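Evening Stock Assistant (part-time, permanent)
Majumder Homewares, Bostidetti Road depot

Posted Jan 5, 2024
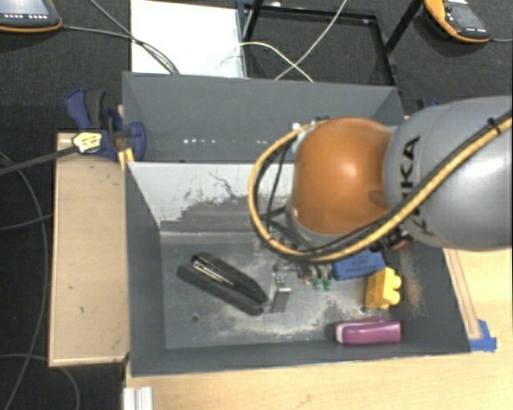 We sell kitchen and bathroom goods to small shops across the county and to the public through our own website. The depot on Bostidetti Road holds most of what we sell, and the evening team gets the next day's orders ready and puts the day's deliveries away. One of the team is moving to days in March and we need someone to take over the post.

The job is permanent and part-time. There is no agency involved and we will not be using one, so please apply to us direct.

What you would be doing

Most of the shift is picking. You are given a printed list for each order, you collect the goods from the shelves, check them against the list and take them to the packing benches. Shop orders can run to several pages. Website orders are usually one or two items.

The rest of the time goes on putting stock away, breaking down cardboard for the baler, sweeping your own aisle and helping on the benches when the website is busy. Everyone takes a turn at returns. This means opening parcels that customers have sent back, deciding whether the goods can be sold again and writing down what you found. It is slow work and some people dislike it, so it is shared out by rota.

You would also help with the stock check, which is done one aisle at a time through the year. We do not close for a full count.

Glass and china make up a large part of what we carry. You need to be careful with it and to say so when something gets broken. Nobody is charged for breakages.

Hours

Twenty hours a week over five evenings, 5.30pm to 9.30pm, with a paid break of fifteen minutes. The five evenings are the same each week and are agreed with you before you start. We do not open on bank holidays.

Extra hours are offered in the weeks before Christmas and during the spring sale. You can turn them down. Between those times there is very little overtime, and you should not take the job if you are counting on it.

Pay and holiday

The hourly rate is the same for everyone on the evening team and goes up after the probation period of 3 months. Both rates are printed on the front of the application form. Pay goes into your bank account on the last working day of the month. We pay into a workplace pension if you are eligible, and will explain how that works when you start.

Holiday is worked out in proportion to your hours. We ask for two weeks' notice for a single day off and longer for a full week. Between the middle of November and Christmas we can only let one person on the team be away at a time, and those dates go to whoever asks first.

Staff can buy anything we stock at cost plus postage, including seconds from the Elline range, which are kept on a separate shelf by the canteen and go quickly.

What we are looking for

You do not need to have worked in a warehouse before. Several of the present team came from shops, kitchens and care work. You do need to be able to:

Read a printed list and tell similar product codes apart
Stand and walk for most of a four-hour shift
Lift boxes of up to 12 kg, with help or a trolley for anything heavier
Use steps safely
Get to and from the depot at the times given

It would help if you have used a handheld scanner, but we will show you. A forklift licence is not needed for this post and would not change the rate.

If you have a health condition or a disability that affects any of the points above, please still apply and tell us what would make the job workable. We have changed bench heights and swapped duties for people in the past. The depot is on one level apart from the office, which is up a flight of stairs, and we can hold your interview downstairs.

You must be 18 or over because of the finishing time, and you must have the right to work in the UK. We will ask to see proof before your first shift.

Training

Your first two evenings are spent going round with a member of the team. You will be shown the aisles, the fire exits, the baler (which you may not use alone until you have been signed off) and how to lift properly. After that you pick from short lists until your accuracy is steady. Most people are on full lists within a few weeks and nobody is hurried into it.

Boots and gloves are supplied. The depot is cold in winter, so bring layers.

Getting here

The number 67 bus stops at the end of Bostidetti Road. The last one back towards town leaves at 9.52pm, and the walk from our gate takes five minutes along a lit pavement. There is a free car park behind the building and a covered bike rack by the staff door. If you are driving, ignore the entrance marked Tedeo Tiles, which belongs to our neighbours and is locked at six.

How to apply

Ask for an application form at the trade counter, or send us a message through the contact page of our website with "Evening stock" as the subject and we will email you one. The form is 2 pages long. You can attach a CV if you have one, but we will still need the form filled in.

Please tell us on the form which days you could not work, and whether you have any holiday already booked for the spring. Booked holiday will not count against you.

We will reply to everyone who applies, including those we do not invite in. Interviews take 40 minutes, including a walk round the depot during a shift so you can see the work being done. There is no test. Wear flat, closed shoes. We will repay your bus fare if you bring the ticket.

We expect the new person to start in the first half of March. If you have to give longer notice where you are now, put that on the form and we will see what can be arranged.

Previous applicants are welcome to try again. Forms from last year have been destroyed, so please fill in a new one.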